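Bench notebook, Monday 20th July
Desktop strip and refit, bench 2

Carrying on with the Dell that came back from Doherty in December and has been holding the shelf down ever since. Aim for today: lay the job out so that the parts have somewhere to live while the case is open, write the order of work down properly, and find out whether the grey tray is any use or merely looks as though it ought to be.

The last procedure for this machine was on the back of a Wokodo delivery note. It said "take bits out, put bits back", which I can't fault for accuracy. It also left out the processor latch, and that is how I came to spend a morning on it in spring.

Layout first. The case lies on its side on the bench, open, against the ribbed metal deck. Tray goes to the left, hard up against the chassis. I tried it the other way round and kept dragging my sleeve over the motherboard. On the left nothing gets reached over except the bracket, which can look after itself.

Power supply stays in for all of this. It sits over the top part of the board and keeps the light off exactly the bit I want to see, but taking it out means four screws and a cable run that somebody tied down with real conviction. Lamp moved instead. Label copied into the parts log while it was in front of me, so the next person needn't lie on the bench with a torch.
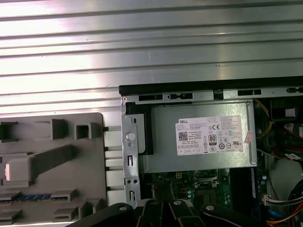 Parts tray

Light grey plastic, moulded, sockets and rails all over it. Came from Drolano as a sample and has never had a proper name. The sheet with it calls it a "component nest fixture (general)", so: the tray.

It sits on the slotted aluminium without rocking, which is more than the old biscuit tin managed. The open boxes along the upper part are for oddments. I had hoped to give each one a job (screws, clips, things I don't recognise) and by mid-morning the third category was winning.

The useful part is the little nest with a rail above and a rail below. A processor goes between them, metal side up, and stays where it is put. Tried it lifting the chip in and out by its edges and had no complaints. It will take the chip slightly askew if you are careless, so look at it before walking off to make tea.

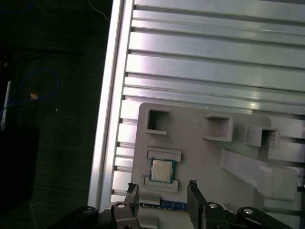
Memory is less settled. A module lying along the bottom edge is easy enough to see and equally easy to knock with a cuff. The slots would be better, but they grip harder than I like and I don't want to lean on a board to get it home. Asked Drolano for the drawing so we can ease them a touch. Their reply thanked us for our interest in trays.

Order of work, to be typed up and stuck to the wall:

1. Unplug at the wall. Hold the power button in for a few seconds. Wrist strap on, and clipped to something.
2. Photograph the cables before touching any of them. Memory is for modules.
3. Clear the lower right corner first. The orange and blue bundle gets in the way of everything, and the white connector down there wants a straight pull, by the plug and not the wires.
4. Memory out, both ends released, held by the edges.
5. Lever down and out, frame up, processor lifted straight. Into the nest.
6. Everything back in reverse. Mind the corner mark on the processor. If the frame won't close with light pressure, stop and look.

Step 3 used to be step 5. Moved it up after a dry run in which I had a module in one hand and nowhere to put the other.

Dry run took 40 minutes, nearly half of it spent on the cable photographs. Second go ought to be quicker. Jorkex say their bench does the same job in half that, but Jorkex also say their kettle is descaled.

Orientation note for the board, as I get this wrong each time: with the supply across the top, the processor socket is near the middle and the memory stands upright to the right of it. Yellow wire comes down beyond the end of the supply and wants keeping clear of the memory when refitting.

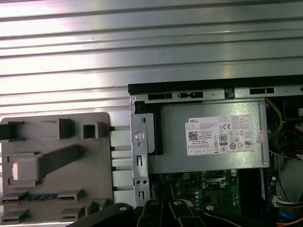 Case on the bench, power supply in place, memory module standing in its slot.

Still to do
– chase Drolano for the drawing, again
– lid of some sort for the oddments boxes
– second wrist strap, the clip on this one has gone soft
– parts log: page 384 is full, start the new book
– find out what Doherty thought was wrong with it in the first place. The ticket only says "slow"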